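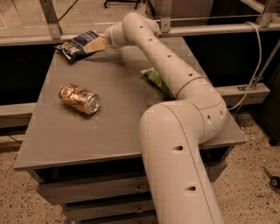 I have been meaning to write about snack trash for ages, which tells you what sort of month September has been in our house. We eat a lot of things out of packets. We always have, and I've made my peace with it, but the packets themselves were driving me up the wall!

It started when my friend Sinéad Kavanagh came over for coffee and watched me move a crushed can from the table to the counter, and then from the counter to the windowsill, all while telling her how tidy I'd been lately. She didn't say a word (she's very polite) but she did raise her eyebrows. After she left I walked through the downstairs and collected 41 pieces of litter, and I'm including the chip bag I found inside a rain boot.

So we have a new system, if you can call it that. Everything gets dumped on the table after supper and sorted there, where I can see it. Cans go in the blue tub. I used to rinse and flatten every single one, but our town's recycling leaflet asks for them whole if you can manage it, so now I only rinse, and the ones that come to me already squashed go in squashed. Snack bags go in the regular trash, folded into a little strip and knotted, which my grandmother taught me to do back when we lived on Rutherford Street. Knotted bags don't puff back up and they don't blow across the yard when the lid is left open, as it usually is.

Anything that still has food in it gets a clothespin and goes back in the cupboard. I bought a pack of 50 clothespins back in 2000, for laundry, and nearly all of them have ended up on crackers and pretzels.

The whole job takes 3 minutes on a good night. On a bad night somebody remembers the car, and then it's shoes on, flashlight out, and a grocery bag for whatever is under the back seat.

Next I'd like to tackle the cupboard itself, where there are at least two open bags of the same pretzels. If you have a way of getting teenagers to finish one before they start another, please leave me a comment. I'll try anything short of a padlock.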